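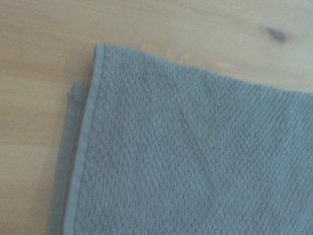

Linen Care

Services > Household Guidance > Linen Care > Hand and Dish Towels

Overview Laundry Kitchen Storage Contact

Folding and Keeping Textured Hand Towels

Residents of Cerkmont receive hand and dish towels as part of the furnishing of each kitchen. The following guidance applies to those towels and to any similar cotton towels that residents bring with them. It was prepared by Aranka Szalai of the Household Office and replaces the sheet issued in July.

Towels with a raised weave, such as waffle or honeycomb, need slightly different handling from flat tea towels. The small ridges hold a good deal of water and dry quickly when the towel is hung open. They also catch on rough surfaces, shrink more in the first few washes, and keep creases poorly, so a fold that looks sharp on a flat towel will look rounded on a textured one. A rounded fold is acceptable in all kitchens.

Before first use

Wash new towels once on their own at the temperature shown on the care label. Blue, grey and other dyed towels should be kept apart from white linen for the first three washes. Expect some shrinkage. The body of the towel may draw in more than the hem, which leaves the edge slightly wavy. Pull the hem straight by hand while the towel is still damp and lay it flat for a few minutes before hanging.

Washing

Wash kitchen towels separately from clothing and from bath linen. Shake each towel over the sink or outdoors first, as crumbs lodge in the weave and are not always removed by the machine. Fill the drum no more than three quarters full.

Do not use fabric softener. It coats the cotton and reduces the amount of water the towel will take up. Where towels have already been treated with softener and feel slick, run them through one hot wash without detergent, provided the care label permits it, and then wash as usual.

Grease marks should be treated before washing. Work a small amount of dish soap into the mark with the fingertips, leave it for 25 minutes, and rinse with warm water. A stiff brush must not be used on a raised weave, as it pulls up the threads. If a thread has already been pulled, trim it level with small scissors. It should never be drawn out.

Machines in the shared laundry at Evorano are set to a maximum spin speed of 1000. Residents should leave this setting as it is. Tumble drying is permitted on low heat, but line drying is preferred and keeps the hems flatter.

Preparing the folding surface

Fold on a table or counter that is clean and fully dry. Pale wood in particular will take up moisture from a damp towel and may show a dull patch afterward, especially where the finish is matte and has worn thin. Wipe the surface along the grain with a barely damp cloth, dry it, and run a hand across it to check for splinters or raised knots that could snag the fabric. Any snag should be sanded lightly or reported to the Household Office.

Do not leave a damp towel folded on a wooden surface overnight.

Folding

1. Lay the towel flat with the more textured side down, if the two sides differ.
2. Smooth it from the center toward the hems with the flat of the hand. Do not stretch it.
3. Bring one short end over to meet the other, matching the corners first and then the edge between them.
4. Fold in half again in the same direction for a drawer, or across for an open shelf.
5. Turn the towel so that the folded edge faces the front of the shelf and the hems face the back or side.

Corners will seldom match exactly on a towel that has shrunk unevenly. Match the hems and let any difference fall inside the fold. Ironing is not required. Pressing flattens the weave, and the towel will dry dishes less well until it has been washed again.

Storage

Each kitchen drawer is intended for 12 towels laid in two stacks. Place freshly washed towels at the bottom of the stack and take from the top, so that all are used in turn. Towels used for hands should be kept apart from those used for dishes. In the Nasution kitchens the upper drawer is for hands and the lower for dishes, and residents moving between buildings are asked to follow the same arrangement.

Drawers may be lined with plain paper. Scented liners are not permitted near dishcloths or glassware.

Daily use

Change hand towels every day and dish towels whenever they become damp through. Hang a towel in use from a rail or hook with air on both sides. A towel used to wipe up raw meat juices or broken eggs goes directly into the laundry bag.

Replacing worn towels

A towel should be withdrawn when the weave has thinned enough to show light, when the hem stitching has opened along more than a finger's length, or when an odor remains after a hot wash. Short openings in the hem can be closed by hand with matching cotton thread and a plain running stitch, following the original line.

Withdrawn towels may be cut down for cleaning cloths. Cut between the ridges, turn the raw edge under twice, and stitch. Unhemmed pieces shed lint and should be used only for floors and outdoor work.

Requests for replacements are made on form 1233, available from Špela Angelovski at the Mumari desk. Please state the number of towels required and whether they are for hands or dishes. Colors cannot be guaranteed to match those already held.

Last revised 2024-08-09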